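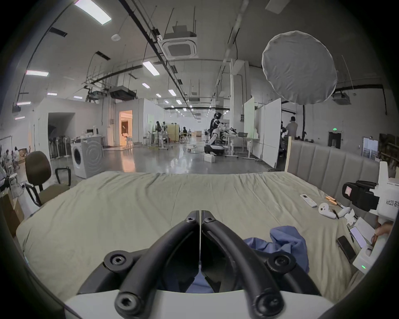
Bed station, Clemilport open day. Blue garment on the green sheet, hand-held grippers.

January 9, 2025
Visit notes, Clemilport. Written up the same night, so the order may be a bit off. Marama McAlister came with me and has her own notes on the software side. Where we disagree I'd go with hers.

Got there early and signed in. The open day is one big hall with the stations left out where people normally work, and visitors drift between them. No stage and no slides, which suited me. They do a short talk at the door about where to walk and what not to lean on, then you're on your own.

I spent most of my time at the bed station because cloth is what we keep getting stuck on at home. The task is simple to say: pick up a garment on a made bed, get it flat, fold it, put it down. They do it with a pair of hand-held grippers, one in each hand, and the demonstrator works from the near edge of the mattress. The fingers are curved and black and come together at the tips, with hex-socket screws at the joints. I'd like to know what size the screws are. We standardized on one driver for the whole bench last August and it has saved a lot of swearing.

They let visitors have a turn. Notes from mine:

The grip is comfortable but you have to keep your wrists higher than you want to. I kept going in too flat.

Pinching one layer is much harder than pinching two. Same as ours.

The wrinkles in the sheet get picked up along with the garment if you press down. Demonstrator's advice was to come in from the side at a fold and close slowly.

My best run was 8 folds without dropping a corner, then I got cocky.
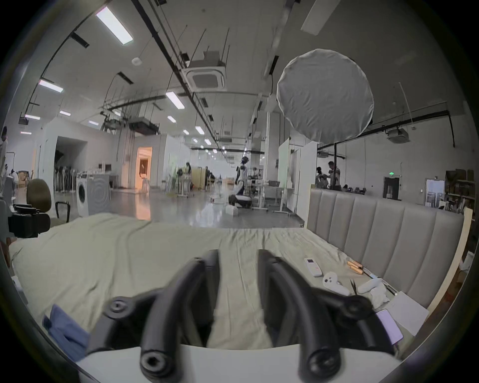 Asked how long a person can keep this up before the quality goes. The answer was that they swap people well before anyone complains, and that a tired operator starts dragging the cloth instead of lifting it. They can see it in the recordings. We should be writing down who did which runs and in what order. At the moment we don't, and Marama has been saying so for a while.

Their target for the bed task is 720 good runs. They had 592 as of this morning. A run is thrown out if the garment leaves the bed or if the operator lets go and starts over. I asked about runs that are just ugly and they keep those.

Small stuff is left on the bed while the work goes on: an air-conditioner remote, handheld controllers, phones. I asked whether they clear it between runs and the answer was no, a bed in a house has things on it. Fair enough. Ours is bare every time and I think we've made the job too easy. Marama wants to try it both ways on the same garment before we change anything, so we'll do that first.

Two colours of cloth matter more than I expected. The dark blue against the pale green is easy to follow by eye. I asked about white on white and got a laugh and then a proper answer, which is that they haven't got far with it.

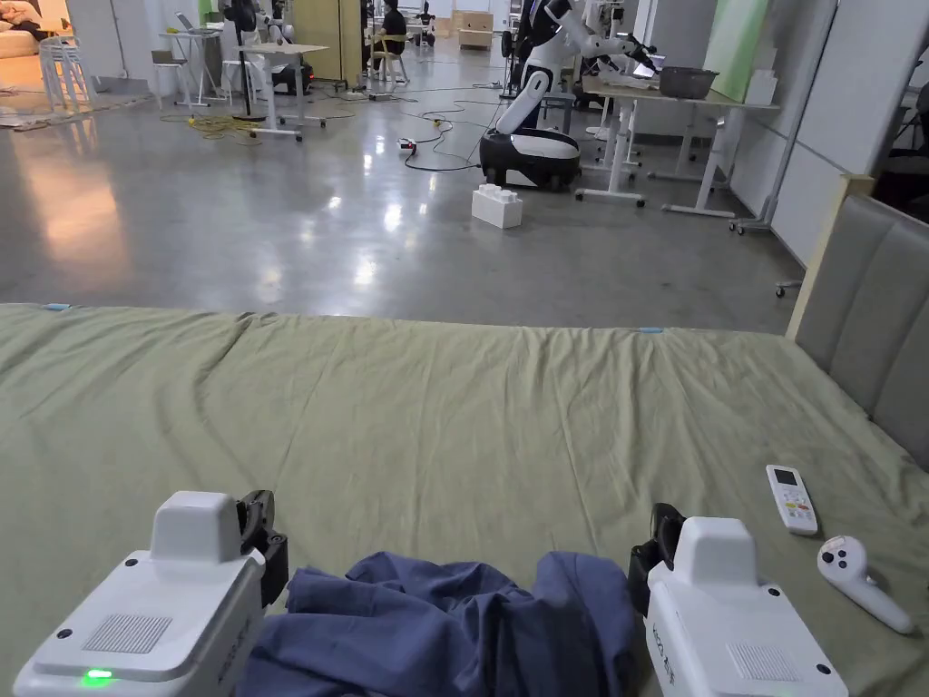
Other stations

Humanoid on the wheeled base. It has its own table a little way past the bed, with a cooking pot and a laptop on it when I went by. I watched for a few minutes from behind the line. Arms are slower than I'd pictured. The person minding it said they hold the speed down on open days and it can go quicker.

Laundry. There's a front-loading washer out on the floor behind the bed station. I wanted to see loading and unloading but missed the session. Marama caught the end of it and says the door seal is the hard part, as you'd think.

Talked to a fellow from Hosow who is doing towels only. He calibrates every morning and again after lunch. We calibrate when something looks wrong. He offered to send his checklist and I gave him the shared address.

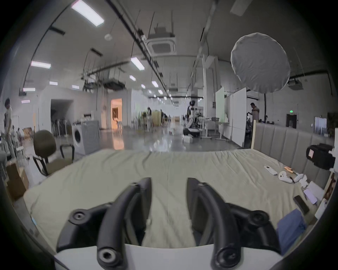
He also said they gave up on timing individual folds and only time the whole run, pick-up to hands off. Less to argue over. I'm inclined to copy that.

Catering was sandwiches. Parking was 700 metres away and it was windy.

To do:
Log operator and run order, starting with the next session.
Put clutter on our bed for half the runs, same garment both ways.
Ask Clemilport for the finger drawings. They said yes in person, so get it in writing.
Check our screws against theirs.
Marama to write up the laundry session.
Chase the Hosow checklist if it hasn't come by the end of next week.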